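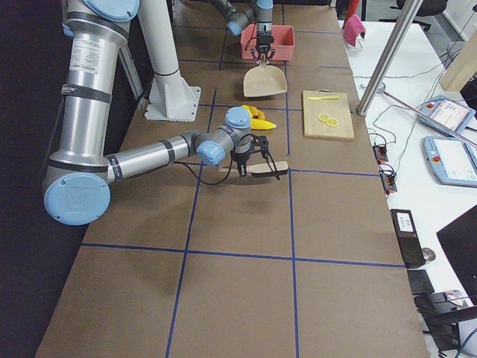
## Section 5: Dusting off, oiling and the long wait

Right, you've got your tabletop levelled and the legs are off (if they're not, go back to Section 4, you'll thank me when you do the underside). I've oiled every table in our place at Turcotte this way, plus a bench for the neighbours, and the method hasn't changed much apart from me getting fussier about dust.

Before you start, open the garage door or a couple of windows. The hardening oil I use doesn't smell too bad, but you'll be leaning over it for a good while.

**You'll need:**

- a soft brush, dry and clean, that has never been near paint
- cotton rags (old T-shirts are great, cut the seams off)
- hardening oil, one small tin
- a 100 grit and a finer sanding pad
- a metal bucket with a lid, half full of water

### Dusting off

1. Brush the whole top along the grain, always in the same direction. Don't scrub! You're only lifting the dust out of the pores.
2. Do the edges next, then the ends. End grain holds on to a ridiculous amount of fine stuff.
3. Wipe with a barely damp rag and let it dry for 20 minutes. Have a cuppa.
4. Run your palm over it. If anything feels furry, give it a light pass with the finer pad and go back to step 1.

> **Note:** I don't use a vacuum for the last pass. Mine blows out the back and puts it all down again on the other end of the table.

### First coat

5. Stir the tin. Shaking gives you bubbles.
6. Pour a puddle the size of a jam jar lid in the middle and spread it with a folded rag. Work outwards, and keep the coat thin enough that you could nearly believe you've missed a bit.
7. Wait until the dull patches show up, then feed those with a little more.
8. Wipe off everything that hasn't soaked in. I mean everything – a sticky table in August heat will collect every bit of fluff in the house.

> **CAUTION:** Oily rags can heat up and catch fire by themselves. Put each one straight into the water bucket, lid on, and never scrunch them up in the bin. Check with your local tip about how they want them handed in.

### Second coat and curing

9. Leave it overnight, then repeat steps 5 to 8 with half the oil. The underside gets one coat at this stage too, otherwise the top can cup on you.
10. Stand it on edge against a wall with a clean batten under it, somewhere the dog can't get to.
11. Give it five days before you put the legs back on. Longer if it's humid.

Ilango Devadiga, who did the big dining table over in Bavthorpe, goes up to a 1,000 grit pad between coats and swears by the sheen. I tried it on a side table and it came up lovely, though it's a lot of elbow grease and I couldn't be bothered doing it on anything larger.

If you get a white ring later on, don't panic, spot repairs are in Section 7. Legs and brackets are next.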